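Field Notes > Trips > Fall Shorebirds

Trips Lists Gear Backyard About

Last updated September 5, 2022

Two Mornings at Prisby Flats

I had wanted to get to Prisby Flats before the end of summer and finally made it this past weekend. Prisby is a shallow alkaline lake that drops through July and August and leaves a wide strip of mud on the north side. In a wet year there is no mud and no reason to go. This year the water is low and the reports had been good, so I packed on Friday night and left before light.

The drive is 70 miles, the last part on gravel. I ate toast in the car and got to the Baloyi Road pullout a little after sunrise. There was one other car there, a couple with a scope already set up. Least and Western Sandpipers were feeding close to the road, along with a lot of Killdeer and a few Semipalmated Plovers. I spent the first hour going through the small peeps looking for a Baird's. 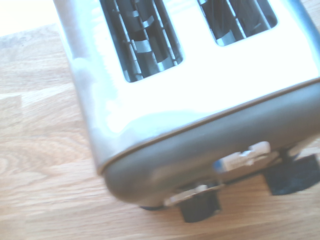 The north shore

From the pullout you can walk the old dike out to the north shore. It is flat and easy, but there is no shade, and the weeds were full of burrs. I had gaiters in the trunk and left them there. I picked burrs out of my socks for most of the afternoon.

The dike is the best place to be in the morning because the sun is behind you. Long-billed Dowitchers were out in the deeper water with their heads going up and down. I listened for a Short-billed call and never heard one. There were also two Stilt Sandpipers in with them. I would have missed them if one had not walked out to the edge and stood by itself for a while. It had a slight droop to the bill and longer legs than the dowitchers, greenish when the light hit them. These were my first in the county.

The Red-necked Phalaropes were farther out. I put down 500 on my list, which I got by counting one block of birds and multiplying. They were spread across the middle of the lake and spinning the whole time, so I won't argue with anyone who had a different number.
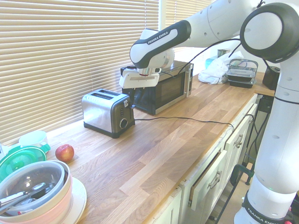
A Peregrine came through at mid-morning and everything went up. It made a couple of passes over the mud and left with nothing that I could see. The phalaropes came back down right away. The sandpipers went to the far shore and stayed there, and that was the end of the close looks for Saturday. I walked back, drank most of my water and drove home with the windows down.

Sunday

I went back on Sunday because I still wanted the Baird's. The wind had come up overnight and the lake had whitecaps on it. I skipped the dike and drove to the Rudus Slough end, where there is a row of Russian olives that blocks some of the wind. The slough is smaller, but birds tuck in there when the main lake is rough.

I found Baird's Sandpipers almost as soon as I got out of the car – five of them, up on the dry part of the mud away from the water, where they like to be. They have long wings that stick out past the tail, and a buffy wash across the chest. I also had a Solitary Sandpiper in the ditch and a Wilson's Snipe that flushed from under my feet. In the olives there was a small group of warblers, mostly Yellow and Orange-crowned, with one Wilson's.

I posted the Sunday list on the county birding page when I got home and asked if anyone had seen the American Golden-Plover that was reported on Thursday.
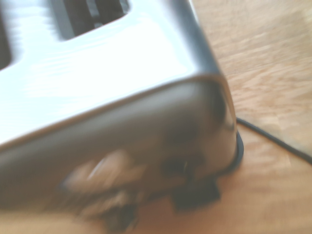 Grakus wrote that the plover was still around on Saturday evening, but at the south end by the boat ramp, feeding with the Killdeer on the dry grass and not on the mud at all. So I was a mile from it both days. I had looked at the boat ramp on the map and decided it was too far from the water to bother with.

I may try again next weekend if the wind is down. The Pectorals should be coming in by then, and last September there was a Sabine's Gull on the main lake for three days. 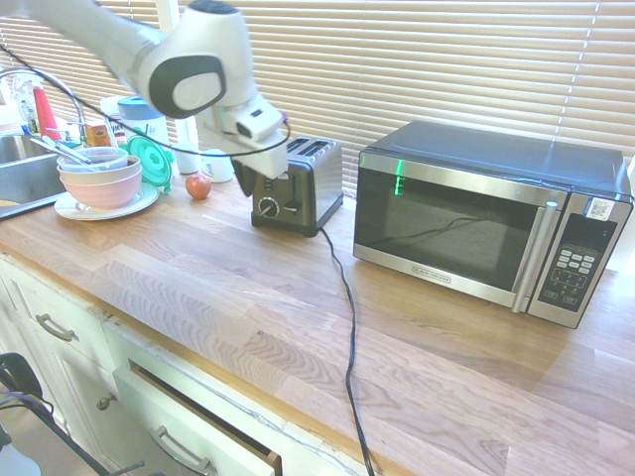 Kitchen counter with the toaster.

If you go: the gate on Baloyi Road is open, but stay off the field on the east side, as it is posted. There is no restroom and no water. The gravel is fine for a regular car as long as it has not rained. Bring a scope if you have one – most of the birds on the lake are too far out for binoculars. Bring the gaiters too, and put them on before you start walking.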